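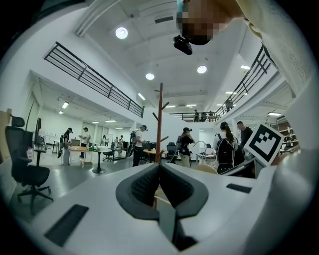 What causes a jaw to stay closed after the release command? In our logs the usual cause was a stale width reading, which left the controller believing the jaw was already open.

4.2 Release faults

Figure 2. Hand-held gripper, with the padded jaw at centre and the fiducial marker at right.

We reviewed 500 episodes recorded with the Pullix gripper at the Lurkineck site in March. Release faults appeared in 70 of them. The Zallo controller polls jaw width every 400 ms, and a command sent between polls was checked against the old value and dropped. No alarm was raised -- the log simply showed the command as complete. In two episodes the arm then moved off with the part still held. We now treat this as a safety fault and halt the arm until a fresh reading arrives. The Sarpong driver, tested under the same labour rules and load, does not cache width and did not show the behaviour.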